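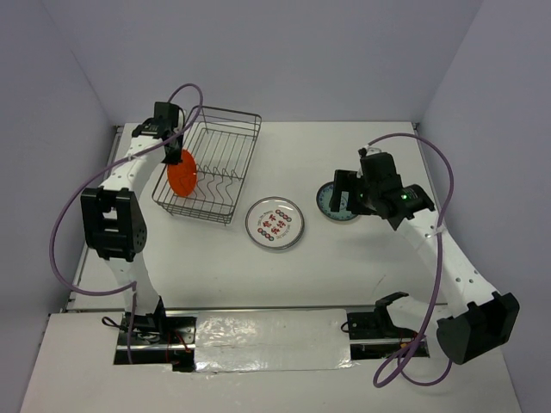 Page last changed: 14 Jul 2019 by Dewanti Lau

Setting up the two-arm dish cell and keeping it in good order

I wrote the first version of this page for Kartini when she took over the Monano cell from me, and it has grown a good deal since then, mostly because people keep stopping me in the hallway with very sensible questions. If you've been asked to look after the cell for a week, or you've just come back to it after a long time away, please read the whole thing once before you touch anything. It's long, I know! Get yourself a drink first.

Before you power up

Start with your hands and eyes and leave the computer alone for now. Both arms should be off. Wipe the white tabletop with a barely damp cloth, then go over it again with a dry one, working from the back wall toward yourself so that you don't push crumbs and dust down among the cables at the front. The thin scratch in the tabletop above the right base is an old friend and won't wipe off, so please don't go at it with anything rough (Dimas spent half a morning on it).

Next, the wrinkly silver film between the two bases. Leave it wrinkled. People love to smooth it out, and every time they do, one end creeps up over the metal rail along the near edge of the table. Just see that it lies below the rail and that no corner is sticking up where an arm could catch it.

The purple hoses

Most of the trouble I've had with this cell has come down to the hoses, so I'm going to be fussy here. Each arm has its own purple hose, held to the long white link with a small pale tie. The tie should be snug enough that the hose doesn't slide when you tug it gently, and loose enough that you can turn the hose under it with two fingers. If you've pulled it so tight that the hose is pinched, cut it off and start again.

What you want is slack in the right place. On the left arm the hose should swing out in a wide loop beside the elbow before it comes back in to the lower link. With the arm off, and a friend holding the weight of it, move the elbow slowly through as much of its travel as you can reach and watch that loop. It should open and close without ever going straight. I cut new hose to 125 cm, which leaves enough for the loop and a bit over for the day you trim a worn end.

The right hose has more length to spare and rests in loose loops on the panel in front of its base. That's fine, and I'd leave it so, but do keep the loops forward of the base and clear of the thin black cable there. Don't coil them up tightly and tie them, however tidy it would look.

The bases

Get a flashlight and look into both openings. You're checking that the small orange connectors are pushed all the way home, that the red wires on the left side aren't trapped under anything, and that the silver rail pieces are clean. Push each connector in with your thumb, straight, no wiggling. If one has come loose, write it in the Halim log before you do anything else, even if it clicked right back in. Hiba reads that log every morning and she'll spot a pattern long before you or I would.

Placing the rack and plates

The wire rack goes on the left half of the table, turned so the far end leans toward the right. It looks crooked, and every new person straightens it. Please don't! The left gripper comes down over the left side of the rack, and at this angle the fingers have a clear way in to a plate standing in the wavy dividers. Keep those dividers at the near end. Press down on each near corner of the rack to feel whether it rocks, and if it does, bend the foot a tiny bit by hand.

For the check run, stand the orange plate in the left side of the rack. Lay the white plate with the red characters flat, near the middle of the table, and put the smaller teal one flat to the right of it, where the right gripper can get its fingers over it.

The slow check run

Now you can switch on. Wait for the green light on the right wrist before you load anything. Open Vuster, pick the slow program, and set the speed to 40 percent. Then bring each gripper down to its plate, one arm at a time, with your hand on the stop button.

Watch the left fingers as they come to the top edge of the orange plate. They should meet it squarely. If they arrive tilted, stop, back the arm off and redo the wrist zero from the Vuster menu. Don't try to fix it by nudging the rack, however tempting that is.

Finger pads get changed every 300 hours, or sooner if they feel slick. The spare pads and ties are in the Clonton drawer, and Duyên orders more when you tell her the bag is getting low, so do tell her.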